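Larunar is a stone and tile testing laboratory. We measure slip resistance, water absorption, flexural strength and stain behavior for quarries, importers, fabricators and the architects who specify their material.

## Background

The lab was set up in Vuvholm as the in-house test room of a marble importer, Castellanos, and became a separate company when the importer closed its cutting yard. We kept the saws, the load frame and the sample archive. The archive now holds 2,457 reference slabs, indexed by quarry, bench and finish, and clients may compare a new delivery against it on request.

A second site in Flovivmont handles freeze-thaw work and long soak tests. Samples for either site can be sent to the Vuvholm address. Please mark the crate with the job number, and do not tape labels to the polished face.

## What we test

Most of our work falls under countertops, wall cladding and floor tile. Countertop stone is tested as finished, with the sealer the fabricator intends to use. If the sealer is changed after testing, the stain results no longer apply and the report will say so. Dark marbles are often sent to us for acid etching, where a dull mark shows more plainly than it does on a pale stone.

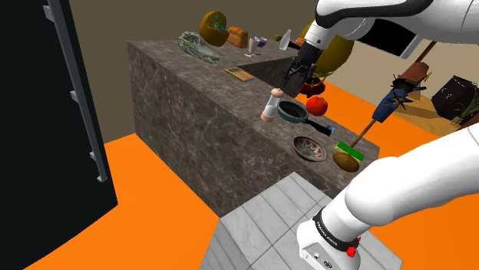 *Asanka Marikar*

Veined material needs more specimens than uniform material. A vein running across the span of a test bar can lower its breaking load considerably, and a vein running lengthwise may have little effect. We cut in both directions and report the two sets separately. Averages across both directions are not issued, even when a client asks for one.

Flexural specimens are dried at 55 °C to constant mass before loading. Soaked sets are run on the same load frame, on the same day where the schedule allows.

## Reports

Each report lists the specimen dimensions, individual readings, mean and standard deviation, along with the calibration status of the equipment used. Broken specimens are kept for 112 days and then discarded unless the client pays for return freight. Disputed results are retested by a different technician from the same slab, if enough of it remains.

## Visits

Clients may attend their own tests at Vuvholm. Closed shoes are required in the saw room. The receiving dock shuts at 3 p.m., and the archive is closed in June for reindexing.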